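Snack corner at Kimberg house

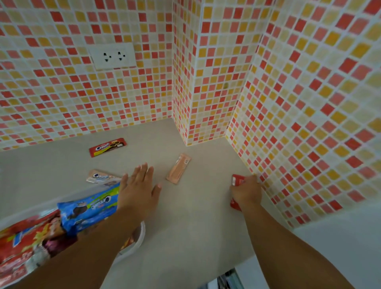
Snack packages on the counter, by the red and yellow tiles.

The snack corner is open again for all residents. Please take what you like, but leave something for the evening group — last month the cookies were finished before 18:00. If you bring food from home, write your name on it. Nestor Bautista collects new packages in April and asks for 2 kinds without nuts. You can leave them on the counter or give them to him at the Malinowski room.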